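4.2 Sourness and Perceived Freshness in Stall Soups

The second part of the study dealt with the sour broths sold at the covered market in Rastia. Vendors there use two main souring agents, tomato and dried plum, and many regular customers hold firm views on which is correct. Over 27 market days in October, diners were asked to rate one bowl each for sourness, freshness and value. A total of 1696 rating cards were returned. Cards with missing answers were left out of the analysis, as in Section 4.1.

Bowls soured with tomato were rated fresher than those soured with plum, even where the two broths had been matched for acidity. The gap was widest at breakfast and almost gone by late afternoon. Price had little bearing on the result – diners at the cheaper stalls gave much the same scores as those at Favar, the most expensive of the group.

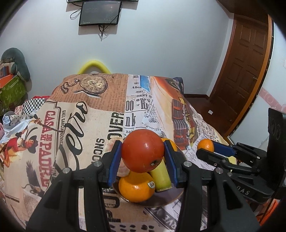 Figure 3. Tomato held between two blue pads, with a plate and citrus fruit beneath.

Why were the broths matched for acidity before serving?
Diners tend to confuse a sharper taste with a fresher one, and unmatched broths would have made the two ratings impossible to separate.

Salt was harder to control. Three vendors season each bowl by hand at the counter, and their scores varied more from day to day than those of the remaining stalls. Following Vasić, these bowls were treated as a separate group. Removing them narrowed the spread in the value ratings but left the order of the broths unchanged. A smaller set of 77 cards, collected at the Allovance food hall, is reported in Section 4.3.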